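プレスリリース
2024年12月20日
株式会社プリヴステッド

家庭内の片付け作業を行うロボットアームの公開デモンストレーションを実施
レスモント研究室で一般向け見学会を開催、441名が来場

株式会社プリヴステッドは、レスモント研究室において、家庭向け作業ロボットの見学会を開催しました。会期中の来場者は441名でした。9月に行った関係者向けの内覧に続くもので、一般の方を対象とした公開は今回が初めてです。

■デモンストレーションの内容
会場では、居間を想定した区画でロボットアームによるクッションの整頓作業を公開しました。布や綿でできた物は、つかむたびに形が変わります。硬い部品を決まった位置で扱う工場の作業とは異なり、対象の位置や向きをその都度判断する必要があります。

作業は、クッションの位置の認識、つかむ箇所の決定、持ち上げ、指定位置への配置という順に進みます。1回の実演は10分で、開始前に担当者がクッションの置き方を変えました。ソファには布カバーを掛け、しわのある座面の上でも動作を確認できるようにしています。アームの土台は木のテーブルに固定し、赤い押しボタンの付いた非常停止装置を手元に置いて運用しました。

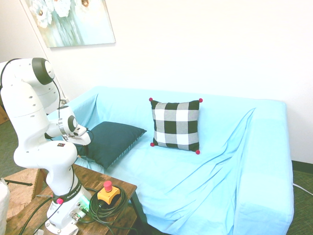 ■見学者との質疑
実演後には質疑の時間を設けました。動作の速さ、つかみ損ねた場合の処理、設置に必要な広さについての質問が多く寄せられました。

動作の速さについては、人が近くにいる環境を前提に、現在は上限を低く設定していると説明しました。つかみ損ねた場合は一度アームを戻し、位置の認識からやり直します。同じクッションで3回続けて失敗したときは動作を止め、担当者に通知します。

設置については、現段階では固定した台が必要であり、住宅への持ち込みは予定していません。

■開発の経過
本開発は、制御ソフトウェア「イストン」を用いて進めています。これまでに研究室内で1658回の整頓作業を記録しました。記録には失敗した作業も含まれ、つかむ箇所の選び方の見直しに使用しています。年度内に2000回まで増やす計画です。

クッションのほか、タオルと膝掛けについても試験を始めています。薄い布は重なりの判別が難しく、今回の見学会では実演の対象としませんでした。

■担当者のコメント
開発責任者 工藤 美津子
「家の中の物は、置かれ方が毎回違います。見学の方から、自宅のソファではどうなるのかという質問を何度もいただきました。角の立ったクッションと平らに寝たクッションではつかみ方が変わるため、両方の記録を増やしていきます」

安全管理担当 アドワ・オフォリ
「見学者の立ち位置と停止の手順は、毎回の実演の前に説明しました。次回は説明用の資料を事前にお渡しし、質疑の時間を長く取る予定です」

■今後の予定
次回の見学会では、複数のクッションを続けて整頓する作業を公開する予定です。日程と申込方法は、決まり次第当社ウェブサイトでお知らせします。学校など団体での見学は、別途ご相談を受け付けます。

■本件に関するお問い合わせ先
株式会社プリヴステッド 広報担当 コリーン・ウォン
当社ウェブサイトのお問い合わせフォームよりご連絡ください。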